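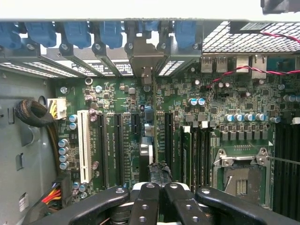 Page last modified: Monday, 14:20

Figure 3. Rear slot area and part of the motherboard of an opened workstation, with the blue slot latches along the rear edge of the case.

3.2 Condition of the cases at opening

The machines came from two offices, Wikcombe and Elwood, and were delivered to the Ralard workshop over one winter. In all, 814 were logged. We opened nearly 300 of them for the detailed part of the study and kept a sheet for each one. The sheets record the slot area, the wiring, the ports and the dust level, in that order.

The slot area was recorded first because it decides how long a case takes to strip. In cases of the type shown in Figure 3, the covers sit under a row of blue plastic latches. Workers released the latches by hand and lifted the covers out. A cover fixed with a screw, like the solid gray one near the center of the figure, went on the sheet as a separate item and was timed separately. Printed labels on the covers were left in place until the case had been weighed.

Wiring was the main source of differences between cases. We sorted it into power wiring, signal wiring and stored cable. Power wiring means the bundles that end in a multi-pin connector on the board. In Figure 3 one such connector is white, at the left edge of the board, with yellow and black wires, and a black one lower down takes red, yellow and black wires. Signal wiring covers thin leads such as the red-and-black twisted pair that crosses the mesh grille. Stored cable is any length coiled up inside the case, like the black coil against the inner wall. We gave stored cable its own line after 11 early sheets had counted it under power.

Some sheets use the word "loom" for any bundle of wires. We kept the word in the raw sheets and changed it to "power wiring" or "signal wiring" in the tables.

Workers pulled connectors by the body and cut nothing until the board was out. Under the Panasiuk method, which we followed for the Wikcombe machines only, all wiring is removed before the slot covers. For the Elwood machines the covers came first. Times for the two orders are given in Table 4 and should not be pooled, as the Elwood cases were opened by a smaller crew.

Ports along the rear edge were checked for bent shells and then left on the board. Dust was scored by eye after the cover panel came off and before any cleaning. Scores from the first week were dropped because the lamp over the bench was changed.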